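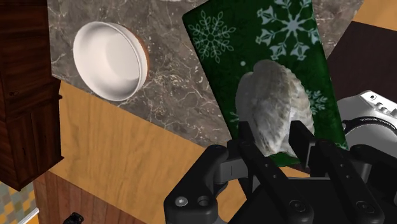 Skovness opens gripper comparison to outside teams, first results in March

ZURESGATE -- Skovness today opened its simulated gripper comparison, Plondivdale, to outside labs and integrators. Sign-up is live now. No fee for the first round.

What it does: runs the same pick on different grippers, same arm, same controller, same kitchen. Everything is simulated. Teams send in a gripper model and get back a full set of logs, wrist camera views included, normally by 9 a.m. the next morning.

Round one covers 8 grippers, all two-finger. Each one gets 4,000 grasp attempts on household and odd-shaped objects. Mugs, spoons, a seashell, a folded cloth. Shell is there for the ridges and the uneven outline, which give flat fingertips a hard time. Objects are moved and turned between attempts, and the countertop clutter changes too.

"We were sick of comparing spec sheets," said Ratree Kamolrat, who leads testing at Skovness. "Stroke, force, weight, fine. Then you put the thing on an arm and the knuckle blocks your camera. I want to see that before I order parts."

Camera view is scored seperately this time. A gripper can hold well and still hide the object from the wrist camera, and the old scoring missed this completely. Grasp, hold and release are also reported on there own, with no single overall number.

The controller is Major, Skovness's in-house package. Teams can swap in their own from round two. An earlier trial of 3,000 attempts was used to settle friction and contact settings, those settings ship with the download.

"It's simulation, so treat it like simulation," said Botond Hajdu, controller engineer. "Good for ruling things out. We still want bench time on whatever is left at the end."

Bench tests on real hardware follow at the Zuresgate lab. Dates to be confirmed.

Gripper models must include collision shapes and joint limits. Files without joint limits will be sent back. Three-finger and suction designs are not in round one, please hold those.

Press contact: Skovness media desk, Zuresgate. Stills and sample logs on request.

ENDS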